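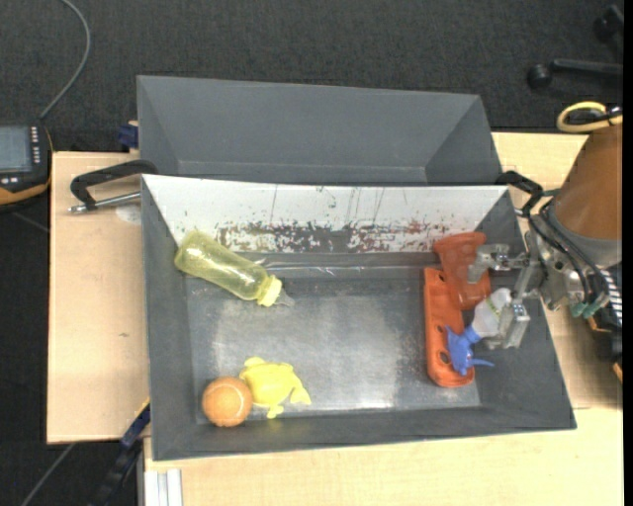 The case for teaching robots by hand

Opinion
Thu 20 August

There is a view, common among those who buy automation and less common among those who run it, that showing a robot a task by hand is a stopgap. On this view the person at the controls is paid to cover a weakness in the software, and should be withdrawn as soon as the software permits. The Zuvura training centre has held the opposite position for several years, and it seems right to set out the grounds for it in public.

The matter became pressing in January, when the centre was asked to advise on a picking cell at the Tarnau depot. The work was sorting mixed goods from a deep bin: balls, cups, bottles, soft toys and trays, in no fixed order. The depot's managers had been offered two plans. The first relied on a large body of general data gathered elsewhere. The second required the depot's own staff to guide the arm through the work, at first with a hand on the wrist and later by remote control, until 2,385 usable demonstrations had been recorded. The second plan cost more in wages. The centre recommended it without reservation.

The main argument concerns knowledge that is held in the hands. A person who has sorted goods for years does not reach for a spray bottle in the way that a written procedure would suggest. The grip is taken low on the body, clear of the trigger, and if the bottle lies across something else the first movement is often a small push to free it. A cup resting on a tray is approached from the side that will not drive it further in. Few workers can put these habits into words when asked. Most can show them at once. A method of instruction that depends on words alone will lose the greater part of what they know.

It is sometimes said in reply that demonstrations are untidy. People hesitate, change their minds and make second attempts. The point is fair, and the centre has seen recordings that were of little use to anyone. Of the first 200 made at Tarnau, 42 were set aside, mostly where the operator had been given poor instructions or had been at the controls too long. The fault in those cases lay with the organisation of the work. A shorter session and a clearer brief put most of it right. Second attempts, on the other hand, ought to be kept. A robot that has only been shown clean picks has no example to follow when the object slips.

There is a harder objection, which is that workers are being asked to teach the machine that will replace them. It would be improper for a training body to brush this aside. Where demonstration is treated as a brief task, added to a normal shift and paid at the normal rate, the objection is justified. The centre's view is that teaching a robot is skilled work, that it should be graded and paid as such, and that those who do it should have a say in what the cell is used for afterwards. The Malý agreement, under which operators may refuse to have their recordings passed to other sites, is a sensible model. The Trimby plant has since taken up similar terms, although without the clause on pay.

Buyers should also look at the plain conditions in which the teaching is done. An operator needs a clear view to the bottom of the bin, including the corners, where small items settle and the fingers of the gripper have least room. The hand control should be within reach of someone seated. Sessions should run for no more than 4 blocks a day, with a proper break between them. The goods used should be the goods the site handles, worn bins and shiny surfaces included, and they should be mixed afresh between attempts by someone other than the operator.

None of this is costly when set beside the price of the arm. It is nevertheless left out of most of the tenders that the centre is asked to read, which give many pages to payload and cycle time and a single line to instruction. The centre will ask that the next round of regional guidance require a separate section on who is to teach the robot, for how long and on what terms.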